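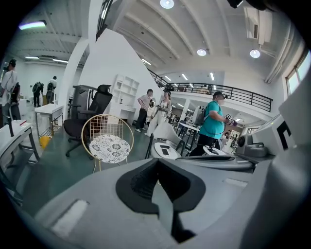

실내장식 업체 브로다노(Brodano)가 10월부터 의자 정기구독 서비스를 시작한다고 밝혔다. 월 50유로를 내면 식탁 의자나 안락의자를 집으로 보내 주고, 싫증이 나면 다른 모델로 바꿔 준다는 내용이다. 회사 측은 이를 "소유에서 해방된 거실"이라고 불렀다. 가구 대여업은 수십 년 전부터 있었지만 발표 자료에 그 단어는 한 번도 나오지 않는다.

계산은 어렵지 않다. 구독 대상에 포함된 기본형 의자의 매장 가격은 300유로다. 반년이면 구독료가 판매가와 같아지고, 그 뒤에도 의자는 여전히 회사 소유다. 약관에 따르면 천갈이가 필요한 얼룩이나 다리 긁힘은 이용자 부담이며, 최소 이용 기간을 채우지 못하고 해지하면 회수비가 따로 붙는다. 회수비가 얼마인지는 적혀 있지 않다.

브로다노의 영업 책임자 빌고트 아문센은 "젊은 고객은 이사가 잦고 취향도 빨리 바뀐다"며 "버려지는 가구를 줄이는 효과도 클 것"이라고 말했다. 얼마나 줄어드느냐는 질문에는 아직 집계한 자료가 없다고 답했다. 반납된 의자를 수선해 다시 내보내는지, 창고에 쌓아 두는지에 대해서도 "상태에 따라 다르다"는 설명이 전부였다.

이 업체는 시범 운영 기간에 3000명이 대기 명단에 이름을 올렸다고 홍보한다. 다만 명단 등록은 무료였고 전자우편 주소만 적으면 할인권을 받을 수 있었다. 그 가운데 실제로 계약서에 서명한 가구는 22곳이다.

비슷한 시도는 전에도 있었다. 스테스타바리(Stestavari)는 소파와 조명을 묶은 구독 상품을 내놓았다가 두 번째 겨울을 넘기지 못하고 접었다. 당시 이용자였던 토룬 발린은 "바꿔 준다는 말에 가입했는데 원하는 색은 늘 품절이었다"며 "결국 쓰던 소파를 중고값보다 비싸게 사들였다"고 했다.

소비자 상담 일을 하는 잉에예르드 탕엔은 계약 전에 총액부터 적어 보라고 권한다. 그는 "한 달 치 금액만 크게 쓰인 광고라면 1년 치를 직접 곱해 봐야 한다"며 교환 횟수와 배송비 조항도 확인하라고 덧붙였다.

브로다노는 내년 봄 식탁과 침대까지 대상을 넓히겠다고 한다. 요금표는 아직 공개되지 않았다.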